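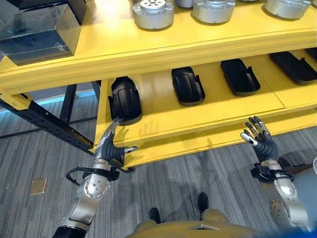 Fig. 1. Both hands at the lower shelf, black covers laid out in a row.

Search notes Search Go

Shared Workshop Build, Handout 4: Reaching Into a Shelf
June 2026 – by Ľudovít Vondráček

These notes cover the second half of the shelf work. Handout 3 dealt with the arms and the wrist brackets, and I assume you have read it and that your copy of the joint limits table is up to date. If you were away for the wiring evening, get the corrected table from the Tremance folder before you run anything.

1. The task

The robot stands in front of the two-tier shelf and picks one black cover from the lower tier. It carries the cover to the Zarham bench and sets it down. The upper tier is for the metal cylinders and is out of bounds for now. They are much less forgiving than the covers if a finger catches a flange.

The lower tier is the harder of the two for the arms. It is set back under the upper one, so a hand that comes in from above meets the front edge of the top shelf first. Every approach in this handout therefore starts low, with the hand in front of the yellow edge and the fingers pointing up.

2. Start position

Bring both hands up together, then stop short of the shelf. In Fig. 1 the left hand is further along than the right: its index finger is nearly at the base of the curved cover on the left, while the right hand waits open in front of the edge. Use the same arrangement. One hand works and the other waits. We tried moving both at once in November and spent most of the session resetting faults.

Check before you go on:

– The waiting hand is open and in front of the edge, not over the shelf.
– The wrist cable on the working side has slack through the whole move. Turn the wrist by hand with the power off and watch the loop.
– The covers have a gap between them. If two are touching, separate them first.

3. Approach distance

Set the stand-off to 138 mm from the front edge of the shelf to the palm. Below that the thumb gets to the edge before the fingers reach the cover. Once the position is good, close in at 39 mm per second. The default speed in the Lostik script is higher and was chosen for the open bench, so change it at the top of the file and save your own copy.

The person at the stop button does nothing else during the approach. That includes reading values off the screen.

4. Shadows on the yellow

The shelf is one flat, bright color and the overhead light is strong. A raised hand throws a dark shadow on the front face with the fingers spread out, and you can see this next to the left hand in Fig. 1. Our first version of the edge finder looked for dark shapes on yellow and kept reporting a cover where there was only a shadow.

The current version ignores anything dark on the front face and looks only at the shelf surface. It still makes mistakes when a finger shadow falls across the surface itself. Two things help: wait until the arm has stopped before taking the reading, and take 50 readings and use the median. Do not use the mean. A single bad reading can move it far enough to miss the cover.

Glossy covers have the opposite problem. The curved one catches a highlight, and the edge finder can split it into two pieces. Raise the merge distance in the settings until it comes back as one.

5. Grip

Flat covers are taken by the raised rim, thumb in front and fingers behind. The curved cover is taken low, near the flared base. Close slowly and stop at the first rise in motor current. Grip setting 2 is enough for all the covers – higher settings bend the rim, and we have no spares until the next order from Lã.

Lift straight up only as far as the cover needs to clear the surface, then back out toward the robot. Do not lift any higher until the hand is fully clear of the upper tier.

6. For next time

Run the approach on one flat cover and on the curved one, without gripping. Write down the median position for each and the stand-off you used. Bring the log file as well as your notes. Handout 5 starts with the bench placement, and we will use your numbers for it.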